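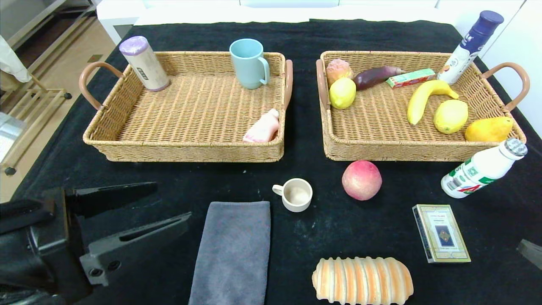 Deux corbeilles pour tout ranger : rencontre avec Abdelghani Chraibi

À Fledusville, l'atelier de rangement du jeudi commence à 18 heures, dans l'ancienne salle de couture. Abdelghani Chraibi l'anime depuis deux ans. Avant cela, il préparait des commandes chez Trekutwood, un grossiste en articles de maison, et c'est de là que lui vient le goût des contenants.

« Je travaille avec des corbeilles tressées, rectangulaires, à bords bas, avec une anse à chaque bout. On voit tout de suite ce qu'il y a dedans. Dans une boîte fermée, les gens oublient. »

L'exercice de départ ne change pas beaucoup d'une séance à l'autre. Deux corbeilles côte à côte sur une nappe noire, et des affaires de cuisine et de salle de bains à répartir. D'un côté, les fruits et les légumes : citrons, banane, mangue, aubergine. De l'autre, ce qui ne se mange pas, par exemple une tasse en plastique bleu pâle ou un petit flacon rose.

Le tri est rarement net au premier passage. Une petite boîte rouge et verte se retrouve contre les fruits, avec une bouteille blanche à bouchon bleu marine. « Je ne corrige pas, dit-il. Je demande à la personne où elle irait chercher l'objet chez elle. Si elle me répond "avec les citrons", on le laisse avec les citrons. »

Il insiste davantage sur le poids. Une corbeille pleine à côté d'une corbeille presque vide, c'est ce qu'il rencontre le plus souvent à domicile. « Les gens remplissent celle qui est le plus près de la main. Après, ils la soulèvent par une seule anse et elle se déforme. » Il conseille de poser d'abord les objets lourds, puis les fruits fragiles, et de garder les flacons debout.

Et ce qui reste sur la table, une pomme, une petite tasse couleur crème ? « On s'en occupe à la fin. Une tasse, je préfère qu'elle aille dans le placard. La pomme, on peut la manger. »

Côté matériel, il dépense peu. Les corbeilles viennent d'un lot acheté à Niver, la nappe d'un coupon de tissu. Il a essayé une nappe claire pendant un mois, en septembre, puis il est revenu au noir : « Sur le noir, on repère mieux ce qu'on a oublié. »

Il tient aussi un cahier, qu'il appelle Yan, du nom du premier participant. Il y note les objets apportés par chacun. La dernière ligne porte le numéro 1208. « J'avais prévu d'arrêter à 100. Je continue, ça me sert pour préparer les séances. »

Les inscriptions se font sur place, avant le début de l'atelier. Chacun peut venir avec ses propres corbeilles.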